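저희 소개

안녕하세요, 베디크(Bedik)입니다! 그리퍼와 로봇 팔, 카메라, 제어기를 사기 전에 대신 써 보고 비교해 드리는 작은 회사예요. 저는 이 페이지를 쓰고 있는 다낭 오에이(Danang Oei)고요, 헨리케 프뢸리히(Henrike Fröhlich)와 둘이서 시작했습니다. 처음엔 창고 한 칸에 중고 팔 한 대가 전부였는데, 지금까지 비교해 본 그리퍼가 146종이나 되네요(저도 세어 보고 깜짝 놀랐어요).

일은 보통 시뮬레이션에서 시작합니다. 거실이나 사무실 같은 방을 렌더링으로 꾸며 놓고, 카메라 위치를 바꿔 가며 물건이 어떻게 잡히는지부터 봐요. 실물 장비를 꺼내기 전에 말이 안 되는 조합을 미리 걸러 낼 수 있어서 고객분들 시간도 꽤 아껴 드립니다.
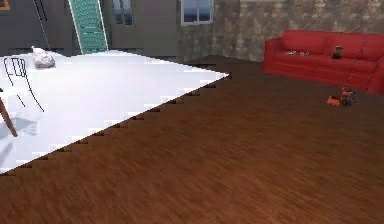
그다음이 진짜 재미있는 단계인데요, 후보를 추려서 실물로 넘어갑니다. 그리퍼 하나당 집기 시험을 600회쯤 돌리고, 물건은 천이나 종이봉투처럼 모양이 제멋대로인 것들을 일부러 섞어요. 딱딱한 상자만 집어 보면 다들 잘하거든요! 두 손가락 방식이 좋은지 흡착식이 좋은지는 헨리케랑 아직도 점심때마다 다툽니다.

제어기 비교는 자체 시험 도구 카샤프(Kashyap)로 해요. 같은 동작을 제어기마다 96번씩 반복시키고 멈추는 위치가 얼마나 흔들리는지 기록합니다. 결과는 잘 나온 것도 못 나온 것도 그대로 보고서에 넣습니다. 제조사에서 수수료는 받지 않아요.

작업실은 드렐데일(Dreldale)에 있고 지금은 식구가 15명으로 늘었어요. 11월부터는 줄트비(Zultby)라는 이름으로 학교와 소규모 공방에 장비를 빌려드리는 일도 시작합니다. 어떤 팔을 골라야 할지 막막하시면 편하게 메일 주세요. 집으려는 물건이 뭔지만 적어 주셔도 이야기를 시작할 수 있습니다.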